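Sorting dishes before a move: bins or boxes?
Home & Kitchen > Storage and Organizing
9 April 2023

loltidari_jo
I have a small kitchen and one cabinet for everyday dishes. The cups and bowls get stacked on each other and I have to take out four things to reach one. I'm thinking about buying clear plastic bins so I can slide a whole group out at once. We may also be moving this summer, so I'd like something I can use for that too. Does anyone keep cups in bins inside a cabinet? Do they tip over?

Derkivo
I do. Mine are shallow bins from the dollar store. Cups go in standing up, not stacked. They don't tip if you pull slowly. Measure the inside of the cabinet first, including the hinges. I lost almost an inch to the hinges and had to return two bins.

pantry_rat
Wouldn't bother. A bin takes up space with its own walls and you end up fitting fewer cups. A wire shelf riser does more for less money. I paid $30 for three and they hold all our mugs and cereal bowls.

Derkivo
A riser doesn't help if the cabinet is deep. You still have to reach past the front row.

pantry_rat
Then put the ones you use in front.

Kimia
We have both. Riser for bowls, bin for cups. Bowls are wide and waste room in a bin unless it's a big one, and a big one full of stoneware is too heavy to lift down from a high shelf. Cups are fine. I would keep each bin to six cups or less.

For the move I would not use the bins at all. They have no lid and the sides are too low. Use paper and a real box.

loltidari_jo
Thanks. The cabinet is deep -- that's most of the problem. Mine is the upper one next to the stove. Kimia, do your cups slide around when you pull the bin out?

Kimia
A little. I cut a piece of shelf liner for the bottom and that stopped it. The roll was 138 inches long and I still have most of it.

xiong_k
Disagree on the move. I moved twice with open bins in the back of the car, dish towels between everything, and broke one saucer. It was a short drive both times. For a truck, yes, use boxes.

pantry_rat
One saucer is one more than I broke with boxes.

xiong_k
OK, but I was unpacked in an hour.

Qianru Meng
I tried this over the weekend after reading the thread. I took everything out of the cabinet and sorted it on the table before putting anything back, and I'd suggest doing that before you buy anything. We had far more cups than we use. Nine went to the thrift store and after that I needed fewer bins than I had planned on.

I put the cups in a bin and left the bowls out. I agree with Kimia that bowls don't belong in there. I did try them in the same bin first and they took up all the room. They went back on the shelf in one stack.

On frosted or clear plastic, I went with the frosted kind -- it doesn't show scratches as much. Tall cups go toward the back and shorter ones in front, so you can see what you have.

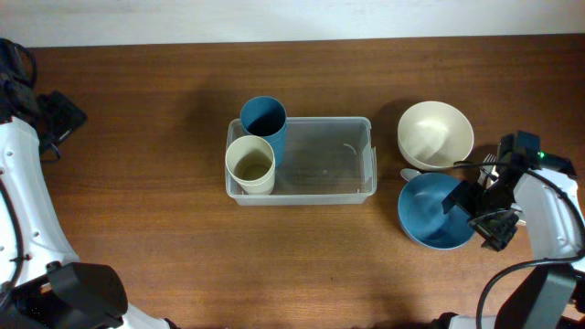
The other thing I'd check is the height of your shelf. Our tallest cup cleared it by very little, and I had to move the shelf up one peg before the bin would slide in and out. If your shelves are fixed, measure the tallest cup first and add a bit for the bottom of the bin.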